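A Day at the Plirgate Boatyard Open House
February 2022

We had been meaning to go to the winter open house at Plirgate for years, and every winter something came up: a cold, a snowstorm, a cousin's wedding. This time the calendar was clear and the roads were dry, so we filled a thermos, put the dog in the back seat and set off before it was properly light. I wanted to write it all down while my boots were still drying by the stove, and if I wander a little, please forgive me. It was that sort of day.

For anyone who hasn't been, Plirgate is the small harbor town at the narrow end of the lake, where the excursion boats spend the winter. In the summer you go there to get on a boat. In the winter you go there (if you're people like us) to look at boats that aren't going anywhere, and once a year the yard opens its gates and lets you get as close as you like. Admission is free, parking costs 3 dollars, and there is soup.

The first thing you see coming down the hill is the Jukier, hauled up on the slip with her whole underside showing. I've been aboard her more times than I can remember, for birthdays and one very wet anniversary, and I had no idea how much boat there was below the waterline! She looks so dainty at the dock, all white rails and flower boxes, and then you stand beneath her and she's as deep and round as an old bathtub. The propeller is taller than my husband. He stood next to it for a long time with his hands in his pockets, and I could tell he was very happy.

A yard worker in orange overalls took our group around the hull and explained the winter routine. They haul her out once the ice starts to skin over in the bay, and she stays on the slip until the thaw. In that time they scrape her, check the plating by tapping it with a small hammer, and repaint from the keel up. The tapping was a surprise to me. I suppose I'd pictured some kind of scanner, and they do have one of those too, but the older hands like to go over every plate with the hammer first and listen. He let the children try it, and there was a good ten minutes of clanging before we could hear anything else he said.

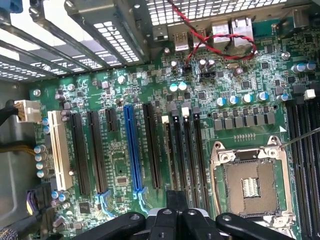
From the slip we were walked up a gangway (steep, with rope handrails, and rather slippery, so do bring proper shoes) onto the main deck. The benches had all been taken off for varnishing and the deck looked enormous without them. I had always thought of it as a cozy little place where your elbows touch your neighbor's, but you could hold a barn dance up there. The guide told us she is licensed for 300 passengers on day cruises, though they stop selling tickets well short of that so everyone can get to the rail when the heron islands come into sight. I thought that was decent of them.

The salon was the part I had been looking forward to, and it didn't disappoint me one bit. Without the tablecloths and the coffee urns you can see the joinery, and there is some lovely work in there. The panels between the windows are birch, and the ceiling has narrow painted boards with a little bead along each edge. One of the volunteers was rubbing wax into the brass window catches and she let me do one. It took me longer than I'd like to admit, and I kept thinking of how many times I have opened those windows on a warm evening without giving the catch a second look.

Then down to the galley, which is tiny! I have closets that are bigger. I couldn't get over it, because the lunches that come out of there in the summer are full plated meals, with the lake perch and the dill potatoes and a berry dessert, and all of it goes up to the salon on a hand-pulled lift the size of a kitchen drawer. We were told that in the high season there are three people working in that space at once, and that they each learn to turn in the same direction.

The engine room visits were kept to small groups, so we put our names on the list and went off to find the soup.

The soup was served in the sail loft, at long tables, by the ladies of the rowing club. There was salmon and there was split pea, and dark bread with as much butter as you wanted. We had one of each and traded bowls halfway. It was at our table that I got talking to a couple who had driven in from Võ, on the far shore, to ask about chartering a boat for their daughter's wedding party, and since I know some readers of this page are after the same kind of information I listened harder than was probably polite.

What I gathered is that the Jukier herself can be chartered for an evening or a full day, but the dates from the start of June until the school holidays go very early, and by the time of the open house there were 14 evenings left for the whole season. The smaller boat, the Ziltico, is easier to get. She takes 30 guests, she has a covered stern with a table, and she can go up into the shallow channels where the big boat can't follow. For a family party I believe I would choose her. You bring your own food if you like, or the yard will put you in touch with a caterer in town, and you may decorate so long as nothing is nailed, glued or thrown. (Confetti is a sore subject. The birds eat it.)

The couple from Võ were leaning toward the Ziltico by the time the coffee came, and I hope they have a fine evening for it.

After lunch we had an hour still before our turn below, so we walked along the breakwater with the dog. The lake was frozen right out to the first island, gray and flat, with a line of ski tracks going off toward the point. In the summer that is where the boats give their long whistle before the turn. It was so quiet that we could hear people laughing back in the yard. The dog found a mitten and was unwilling to give it up, and we carried it back to the gate between us, so if you lost a small red one, it is hanging on the hook by the ticket window.

We also looked in at the little exhibition in the harbor office, which has old timetables and posters on the walls and a glass case with a steward's cap and a set of enameled cups. I spent most of my time on the timetables. There used to be a boat that stopped at every farm jetty along the eastern shore, taking on milk and letting off schoolteachers, and it went all day long to cover a distance we drive now before the radio has finished the news. Some of the stops were only a name and a time, with a note that the boat would call if a flag was raised. I would have liked to raise a flag. 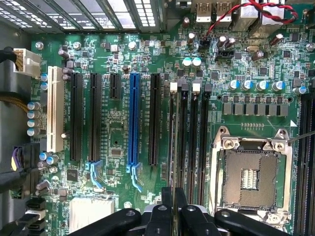
When they called our names for the engine room we left the dog with the rowing club ladies, who seemed delighted, and went down the ladder backward as instructed. It was spotless. I had expected grease and gloom, and there were white-painted walls and a geranium. The engine was partly opened up for the winter, with its covers laid out on canvas in the order they came off, and the engineer showed us how the whole thing is turned over by hand a little at a time through the cold months so that nothing settles. He had a long bar for it. My husband was given the bar. I will only say that he hasn't stopped talking about it.

The engineer was a patient man and answered everything, including a question from a very small girl about where the boat goes to the bathroom. I asked how many people it takes to run her on an ordinary cruise, and the answer depends on the passengers aboard, but there is always someone below the entire time, even on the short evening trips when the rest of us are up on the sun deck with a glass in our hands. There's a speaking tube to the wheelhouse, which still works, and we each got to say something into it. I said hello. It was all I could think of.

Last of all we climbed up to the wheelhouse, which has the best view in town and very little room to enjoy it in. The wheel is nearly as high as my shoulder. Behind it there's a narrow padded bench and a shelf with charts of the lake, and the channel is marked on them in pencil with corrections from different seasons, some of them quite firmly underlined. You could see the whole frozen bay from there, and the church on the hill, and the tops of the masts in the small boat shed next door.

A few practical notes for next year, as several of you always ask me. Come early, while the parking by the gate is free of buses, and sign up for the engine room before you do anything else, as the list was full by noon. The yard itself is gravel and ice, and it's fine with a cane but I wouldn't try it with a stroller. The slip and the exhibition are both at ground level, while everything aboard means steps. Dogs are welcome outdoors and in the sail loft. The restroom is behind the harbor office and it is heated. Bring cash for the soup and for the tombola, where I won a jar of pickled beets and a boat sponge.

The summer timetable was supposed to be printed in time for the open house and wasn't, but they took addresses at the gate and will mail it out. We put ours down twice by mistake, so if anyone would like the second copy, let me know and I'll pass it along.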